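Syncing gripper and headset streams in Cimis

Quick version, full docs are on the Kesdale wiki. Assumes you have Cimis installed and a Drundness logger running on both devices.

1. Start both loggers before anyone picks anything up. Order doesn't matter.

2. Do the clap. Close the gripper fast, twice, with the headset looking straight at it. This is your sync event. Skip it and you'll be lining up streams by eye, not fun.

3. Record. Stop both. Copy the two folders into one session folder, same name.

4. Run:

cimis align session_folder --event close

It looks for the close in the jaw width signal and the matching motion in the headset video. Prints an offset in frames. Mine last time was 2,461, becuase the headset had been running a while. Big number is fine. A number that changes between runs is not.

5. Check it. Open the session in the Jafri viewer, jump to the second close, step through frame by frame. Jaws should meet in both views within 2 frames. If not, rerun with --window 8 (seconds, default is shorter).

6. Write the offset:

cimis align session_folder --commit

This edits the metadata only, raw files stay as they are. So you can redo it.

Common problems: "no event found" usually means the close was too slow. Timestamps going backwards means the logger restarted mid session, split the folder at that point and align each half seperately.

Thanks to Halima Idahosa for the window flag.

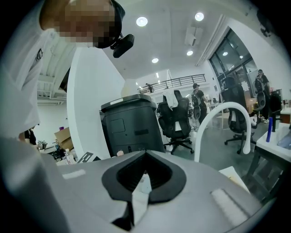 Can I align a session if I forgot the clap?
Use --event any and let it match on the first big jaw movement, then check at least one more grasp later in the recording before you commit.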